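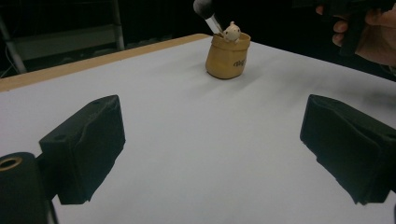 Figure 4. Small sack-shaped container with an animal figurine, on a white table.

4.2 The shop counter as a place of small decisions

In the previous section we treated the short story "Bovwood" as a text about shame. We now turn to its middle part, where the main character, Otetti, waits at the counter of a bakery and hears a stranger insult the old man in front of her. The passage has 976 words, and only 30 of them are spoken by Otetti herself. This low share is important for our reading. The reader learns her opinion mostly from what she looks at, and very little from what she says.

Kleinschmidt, in his study of public rudeness in popular fiction, proposes that such passages follow a fixed order: the insult, the silence, the look to the other customers, and then the reply. We agree with this order in general, but in "Bovwood" the look comes before the silence. Otetti turns first to the woman behind her, finds no help there, and only after this does the narrator mention that the room has become quiet. The silence is therefore already a kind of answer, and the reader feels it as a refusal by the whole room.

A second point concerns objects. Small things which stand on tables and shelves receive more description in this story than the faces of the people. Volker Kleinschmidt calls them "resting places" for the eye of the character. Ayuba Eshun is more strict and considers them a delay that the author uses eight times, in his opinion too often. We find both positions useful. In the bakery passage the delay has a clear purpose, as Otetti reads the price list twice and still does not know what is written on it. In the later passage at the Kastolach station, the same method is weaker, and the reader can skip the description of the ticket window without loss.

It remains open whether Otetti's final sentence, "He was here before you," should be read as brave. In the first printed version, from the magazine Grube, she says it after the stranger has left the shop. In the book version she says it to his face. Eshun prefers the earlier ending and finds it closer to how people behave. We base our analysis on the book version, but in Section 5 we return to the magazine text and compare the verbs of speaking in both.

This website uses cookies to remember your reading settings. Accept all | Manage preferences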